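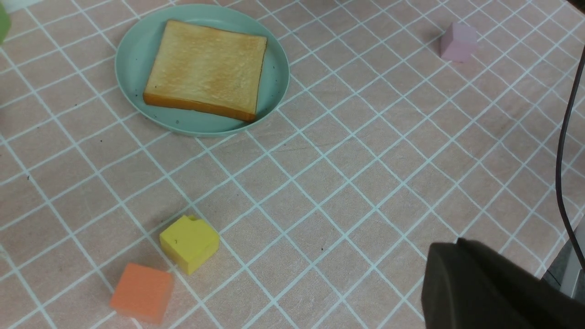
Last updated 8 Jun 2026

What we're buying for the breakfast table (and what we've put off)

Hi, Mali Samuel again! A few people wrote in after the last page wanting to know what our little table setup costs and what I'd order if I were starting over, so I've put up three pictures and scribbled my notes between them. I run the budget for the Pemthorpe bench, and I'm the one who gets the emails when a cable goes missing, so expect opinions.

The short version is that we started with one arm and a gripper and planned the table around that. The blocks and plates were the easy part. I spent an afternoon shopping for props and weeks reading quotes for the hardware, and I still went back to the props list more often, because soft foam gets grubby and the cloth gets scuffed. I now keep a separate line for things that touch the table, $130 a quarter, and we've stayed inside it so far. If you're setting up your own, buy two of the tablecloth. Trust me on this one!

Gripper fingers were the big debate. We had quotes from Dodon and from Breseo, both perfectly nice to deal with, and they were far enough apart that I made everybody sit down and talk through what we really pick up. Toast, mostly. Toast is thin and it stacks at funny angles, so I wanted fingers that could come down on a pile from above without needing a mile of clearance on either side. The Breseo quote was $1,899 with a spare set of pads thrown in. Dodon came in at $1,127, pads extra, and a longer wait for parts.

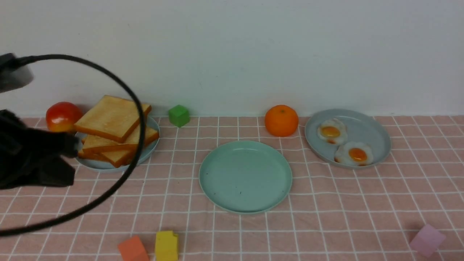 We went with Dodon in the end and put the difference toward spares and a proper cable budget. I had cables down as pocket change in my first draft, which makes me laugh now. Once you have a power run and a data run for everything you bolt on, plus enough slack for the arm to reach the far plate, it adds up fast (and then somebody wants clips, and a sleeve, and longer ones). My advice is to measure from the base to the farthest thing you want to pick up, add plenty, and order every length twice.

Food was a longer conversation than I expected, too. You want a mix of shapes. Something round that rolls, something flat, something floppy-looking, and a few plain cubes for the days when you only want to check that the arm goes where you sent it. I buy plates in different colors so it's easy to say which one is the target when we write up a task — "toast to the green plate" is a sentence everybody understands before coffee.
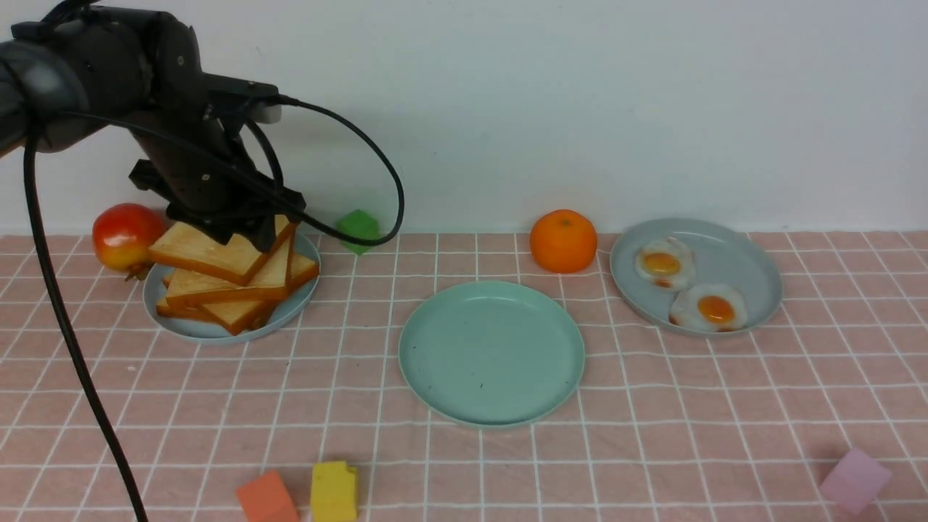
Still on the wish list is a second arm, which I've penciled in for November if the Gape order comes in under what they told me. Gape makes the mounting rails we'd need, and a rail for two arms costs more than I'd like for what looks to me like a long piece of metal! I've asked them for a price on the short version as well. We'd also need a wider table, and probably another trip for plates.

I'll add the Gape numbers to this page when I have them in writing. If you've bought rails from anybody else and liked them, please send me the name and what you paid, shipping included.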